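April, evening

Got up at six and finally did the spare room. I have been putting it off since the new table came. It is a Flolberg, the plain white one, and for a month it has held everything that didn't have a place: mail, two lamps, the sewing box, a bag of coat hangers, the winter things I meant to wash and didn't. I couldn't have told you what color it was underneath.

Started with the mail. Most of it went straight into recycling. Kept the insurance letter and the receipt from Bradari for the boiler part, which I need to send in before the end of the month or I lose the 15 percent back. Put both in the hall drawer so I can't claim I lost them.

Then the clothes. Scarves and gloves went into the wash on cold. The gray sweater has a hole at the elbow again, same place I mended it last year, so that goes in the sewing pile. The coat hangers went to the closet. Threw out 3 that were bent.

Wiped the table down twice, once with soap and once with plain water. By lunch I had it down to one black thing over on the left that I still hadn't decided about. 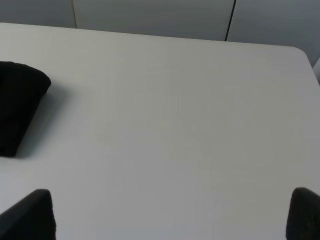

I ate standing up in the kitchen – leftover rice and an egg – and went back in at one. The light is better in there after noon than I expected. I had thought of putting the table under the window, but it is fine where it is, and moving it means taking the legs off again. That took most of an evening the first time and I still have the mark on my thumb.

The shelves are next. I looked at the Havow ones again and they want 300 for the tall set, delivery not included. Too much for something that will hold fabric and old tax folders. The Osman place on the way to work had a used bookcase out front last week with 4 shelves and a bad back panel. I could replace the panel. If it is still there tomorrow I will ask what they want for it and measure whether it fits in the car with the seats down.

Didn't get to the closet floor. There is a box at the back I haven't opened since the move and I wasn't in the mood for it. Also didn't vacuum, as it was past eight by then and the neighbors have the baby.

Back is sore from bending. Took a bath and washed my hair.

Need for tomorrow: tape measure, stamps, light bulbs for the second lamp, gray thread. Call about the boiler part before work if they pick up that early. Move the wash to the line first thing.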